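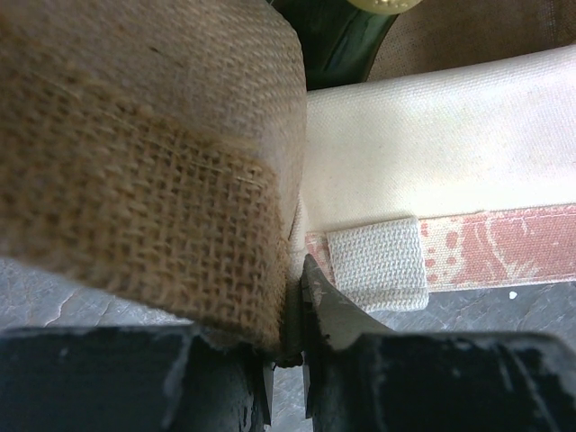

粗麻布卷，旁边是米白色帆布

搜索本站 输入关键词 搜索
打印本页 | 用电子邮件发送

八月，新赛季，又开始了。时间紧，先写到哪算哪，晚上还要洗球袜。

先说客场去Altau那场。上午出发，路上堵，到的时候热身都快完了。球场还是老样子，看台一边有顶一边没顶，客队球迷照例在没顶的那边，太阳正对着脸晒。我帽子忘在车里，没回去拿，懒。下半场后颈发烫，到现在睡觉都得侧着。

Wunville这边换了新教练，阵型也换了，去年踢四后卫，今年改三个中卫，两边翼卫一路往上跑。季前赛看过一场，当时觉得挺好看，进攻时人很多，禁区里总有人接应。可是碰到Altau这种球队就麻烦，人家根本不跟你在中间玩，拿球就往两边空当里踢，长传，追，再长传。我们的翼卫回不来。左边那个尤其惨，开场不久就开始叉着腰喘。

丢的第一个球就是这么来的。角旗区附近丢了界外球，对方直接一脚找到右边锋，中卫被拉出去，中间没人补，传中，头球，进。从看台上看得清清楚楚，身后一个大爷提前就喊了“中间！中间！”，场上没人听见。也可能听见了，来不及。

然后是咱们的8号。去年我在这里骂过他，评论里还有人跟我吵，行，今年我收回一部分。他现在肯往回跑了，接球之前会先回头看一眼。就这么一眼，差别特别大。以前他背身拿球，一碰就丢，现在能转过来。扳平的那个球就是他转身以后直塞，9号斜着插进去，推远角，门将手指头碰到一点，还是进了。我们那边五十来人喊得像五百人。嗓子哑了两天。

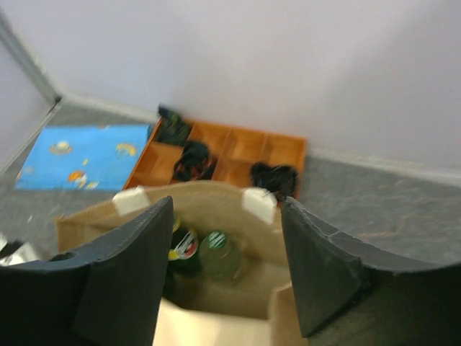 纸袋里的两瓶

中场休息说几句裁判。我一般不说裁判，说了也没用。可是那个手球，胳膊张开的，球打在手肘下面一点，角度我看得还行，不是最好，但比坐在主席台上的人好。没吹。按现在的规则，手臂是不是让身体“变大”了，是不是自然姿势，讲来讲去就是裁判一个人的感觉。我们这个级别又没有录像回放，吹了就吹了，没吹就没吹。助理裁判离得更近，旗子一直贴着腿。

教练因为这个拿了黄牌。新来的，脾气比上一个大。我倒不反感，上一个太安静，输球的时候抱着胳膊站着，赢球的时候也抱着胳膊站着，连换人都像在排队买邮票。新的这个从头喊到尾，水瓶踢翻了自己去捡。

下半场换阵。回到四后卫。好，终于。翼卫下一个，上了个中场，场面一下子稳住了。所以我就想问，既然看得出来不行，为什么要等整整一个半场？季前赛练了那么多三中卫，舍不得吧。我理解，可是分是真的丢了。

第二个丢球没什么好讲的，角球，二点没抢到，人堆里捅进去的。门将被挡住视线，不怪他。我们那个年轻门将，这是头一次打首发，出击两次都很果断，有一次还把自己人撞倒了。脚下球差点，回传给他的时候我都不敢看。慢慢来。

扳平是临近终场，任意球，距离不算近，人墙跳起来了，球从底下过去。地滚球！我坐的位置看不见球，只看见对面球网动了一下，然后Altau的人全抱着头。2比2。客场一分，赛季第一场，换了教练，换了阵型，我接受。回来路上有人不接受，一路在说应该赢。隔壁座位的人一直刷别的场的比分，念出来，也没人听。

再说转播。
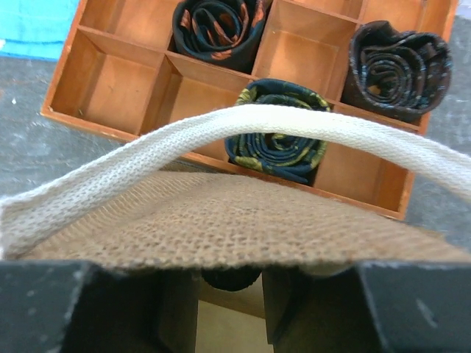
Heike Gerlach

很多人写信来问我怎么看的，没法去客场的怎么办。今年俱乐部把直播换到Staster上面了，去年那个页面已经打不开，书签删了吧。注册要填一堆东西，邮箱验证那封信我等了好久，在垃圾邮件里。画面是单机位，架在看台高处，跟球跟得还可以，就是一到快速反击镜头慢半拍，等它转过去人家都射完门了。回放没有。比分牌有时候忘了更新，上一场主场的友谊赛，进球以后半天还显示零比零，聊天区里全是问号。

解说是个小伙子，声音不错，球员名字念错几个。他老把我们两个中卫搞混，也难怪，都是光头。但是他不瞎喊，没事的时候肯安静，我喜欢。电视上那些一刻不停说话的，我都静音看。

手机上看要注意，横屏以后聊天区会盖住右下角，刚好是角球区。关聊天的按钮在右上角那个小箭头里，我找了一整个上半场。电脑上没这个问题。想投到电视的，我没试成功，谁试成了在评论里说一声，最好写清楚用的什么线。

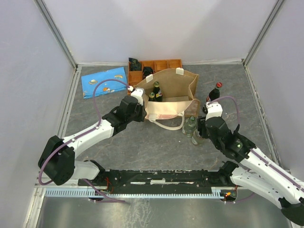 还有就是直播的延迟。比现场慢将近一分钟，家里人要是同时在看文字直播，那就什么悬念都没了。我妹妹就是这样，我在球场给她发“进了！！！”，她回我一串生气的脸，因为她那边还在中圈开球。以后忍着，等终场哨再发。尽量。

下面是主场安排，能记住的先写，具体以俱乐部公告栏为准，我这个不准别来找我：

主场第一场对Mühlbauer，傍晚六点开球。对，就是工厂队出身的那支，名字一直没改，蓝白条球衣。去年主场输给他们，输得很难看，我当时写了一篇特别长的，后来自己都没重读。他们今年前锋走了，补了个边路，据说速度很快。又是速度快。如果还踢三中卫，我先替左翼卫难过。

然后是杯赛第一轮，对手还没抽。抽到谁都行，别再抽到那个要坐渡轮去的。上回那趟风大，一半人没心情看球，下船脸都是绿的，上半场零射正，跟船有没有关系我不敢说，但是我个人认为有。

球票。主场东侧站票50块的那种季票还有，坐票卖得差不多了。老会员的位置会保留到第一场主场之前，过了就放出来，去年有人忘了，坐了二十年的位置让给了别人，气得整个赛季站着看。记得去窗口办，网上那个续费按钮点了没反应，我报过，回信说“已知问题”。已知就修啊。

窗口时间是训练日的下午，中午没人，别白跑。带旧卡，旧卡换新卡，新卡颜色很丑，灰的，跟图书馆借书证一样。

青年队也顺便提一句。U17这周末踢了场热身，我只看了下半场，在旁边的小场地，草比主场还好。有个左脚的后腰，个子不高，传球很干净，一脚出球，不粘。名字没问到，背后号码也被外套盖住了（替补席上下来以后）。有知道的告诉我。如果一线队左边真的这么缺人，让这孩子来试试又怎样，反正杯赛第一轮。

女队的友谊赛改期了，对方凑不齐人，暑假都出去了。新时间还没有，有了我在贴。

上一篇评论里有几个问题一起回了。

问鼓的：鼓可以带进客场看台，但是Altau那边要提前打电话登记，我们这次没打，鼓在停车场待了一下午。下次谁去谁打。

问新球衣的：领子改成圆领了，我觉得比翻领好看，尺码偏小，平时穿M的拿L。胸前广告字体有点大。洗了几次没掉色，袖口那圈线头开了一点，剪掉就好。

问我为什么不写老队长退役的：想写，一直没写好。写了两段又删，太像悼词，人家还活蹦乱跳的，上周还在停车场跟我争论越位。等主场告别仪式那天再写。

问上赛季那张积分表哪里去了的：我整理旧文章的时候手滑给删了。抱歉。手头还有一份手写的，字很难认，哪天有空重新打。

对了差点忘，往Mühlbauer那场去的，主场北门在修，走南门。排队会很长，早点到，我大概开球前一小时在南门外面那棵树底下，老地方。烤肠摊换人了，香肠还行，面包比以前干，芥末自己挤，挤的时候小心，盖子松的。

左翼卫的伤情还不知道，终场以后是一瘸一拐走的，队医说看明天。教练赛后只说了句“抽筋”。希望是抽筋。要是真伤了，板凳上能打那个位置的就剩一个右脚将，反着踢，内切倒是好看，防守就……

袜子还没洗。

打印本页 | 用电子邮件发送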